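Parkolden Lantern Parade, who went?
Community board > Festivals and events
May 2026

kazue_m
Back from closing night and my ears are still ringing! The drum groups came down Rornach Street two abreast, then the stunt riders did the human pyramid right in front of the grandstand and the whole crowd was up on its feet. Best finish to the festival I've seen in years. My daughter wants to learn the taiko now, heaven help the neighbours.

turkero67
Agree on the drums, not on the riders. Great skill, sure, but they stopped the march for so long that the school bands at the back were standing in the cold. My nephew's band got to the oval after half the stands had emptied.

Yaw Mensah
I was marshalling at the Iwasaki Bridge end and the hold-up was the horses, turkero67. The riders were on time. One of the mounted police horses didn't like the torches and they had to walk it round the block. Lovely animal, too.

kazue_m
Oh, I wondered about that gap! We filled it with dumplings.

Ashraf K
The torch drill was the highlight for me. 219 torch bearers this year, and when they spelled out the town's name on the grass you could hear people reading it out loud, letter by letter. I got goosebumps, and I've been going since I was a kid. 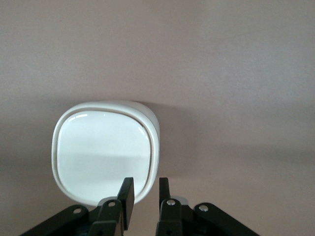
Reply 6, shinji_y
Ashraf, were you on the hill side? From the east stand we read it upside down, haha. Still a beautiful thing to see. I'd love it if they turned the formation once so both sides got a go.

turkero67
Fair enough about the horse, Yaw, I take that back. I still reckon the kids should go first. They've practised since summer.

Yaw Mensah
No argument there. Put it on the feedback form at the library, they do read them. The food stalls moved because of those forms.

Ashraf K
Kids first gets my vote as well, but keep the riders last! You can't follow that pyramid with anything.

kazue_m
Seconded, and see you all at the front fence next time. I'll bring the thermos.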